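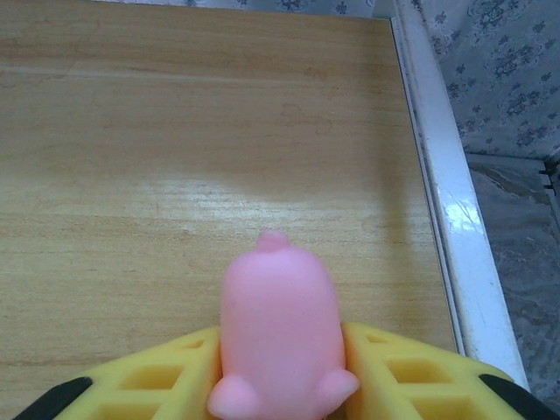

A pink toy held between two yellow gripper fingers.

Pension trustees should ask harder questions about private credit

By Margit Szűcs
20 February 2023

The trustees of mid-sized pension plans have spent much of the past decade being told that they own too many bonds. For most of that period the advice was sound. Yields were low, liabilities were long, and a plan that held only government and investment-grade debt had little prospect of closing its deficit. Many boards responded by moving money into private credit funds, which lend directly to companies that do not borrow from banks or issue public bonds.

That decision can be defended. The way in which it has been supervised since then is harder to defend.

Consider the case of the Lumbao plan, which covers 600 members, most of them retired. In November its trustees received the annual valuation of a private credit fund managed by Brultinska Capital, to which the plan had committed 15 percent of its assets. The report showed a small gain for the year. Over the same twelve months, publicly traded loans to companies of similar size and quality had fallen by roughly 9 percent. The trustees noted the report and moved to the next item.

It is possible that the manager had simply chosen better borrowers. It is also possible that the loans had been marked by a method that responds slowly to changes in the market. The board was not in a position to know which explanation was correct, and the minutes do not record that anyone asked.

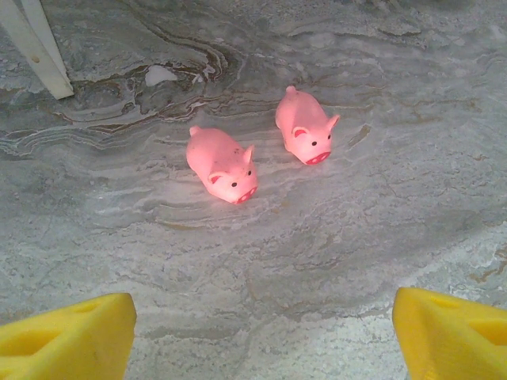
The difficulty begins with the valuation itself. A public bond has a price that other people are willing to pay. A private loan has an estimate, prepared in most cases by the manager or by an agent whom the manager has appointed. Such estimates are lawful, and they are usually prepared with care. They nevertheless leave room for judgment, and the manager's fee commonly depends on the result.

Supporters of the present arrangement argue that smooth valuations are a benefit to long-term investors. Tetteh Gbeho, who advises several plans on asset allocation, has put the case with some force. A plan that intends to hold a loan to maturity, he argues, gains nothing from watching its quoted price rise and fall, and may be frightened into selling at the wrong moment. There is merit in this view. A trustee who is paid back in full has no reason to regret a price that was never used.

The argument fails, however, when the valuation is used for other purposes, as it almost always is. Plans rely on it to set contributions. They rely on it when members transfer out, and an inflated figure means that those who leave are paid at the expense of those who stay. They also rely on it when deciding how much more to commit. A fund that appears never to lose money will look attractive in any model, and the model will recommend buying more of it.

Liquidity deserves equal attention. The Lumbao plan cannot withdraw from its fund before the end of the term, and it remains liable for capital calls in the meantime. When its bond holdings fell in value last year, the share of the portfolio that could not be sold rose without any decision by the board. Other plans have had the same experience. Some found themselves selling their best assets to meet obligations on those they could not sell.

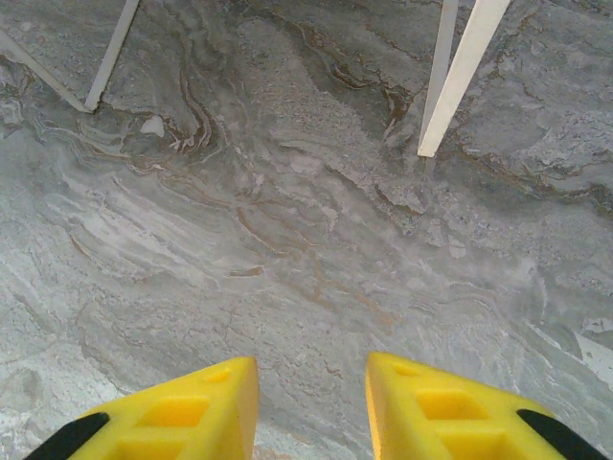 Three changes would improve matters at modest cost. The first is an independent valuation of each private credit holding at least once a year, commissioned by the plan and paid for by the plan. Firms such as Clonance already offer this service, and smaller plans could share the expense by engaging a single firm together.

The second is a written limit on illiquid assets that takes account of unfunded commitments as well as money already invested. A limit that counts only the latter gives a false impression of how much room remains.

The third concerns disclosure. Members should be told what proportion of their plan's assets is valued by estimate, and by whom. The Tatach retirement fund has published this information for several years in a single table of its annual report. Its members have not been alarmed, and its managers have continued to accept its money.

Some in the industry will object that additional scrutiny discourages managers from dealing with smaller investors. That risk should not be dismissed – a plan of modest size has little bargaining power on its own. But a manager who will not explain the price of a loan to the people who own it has given those people useful information. Boards that are now being invited to commit to a new round of funds should obtain their answers in writing before they sign.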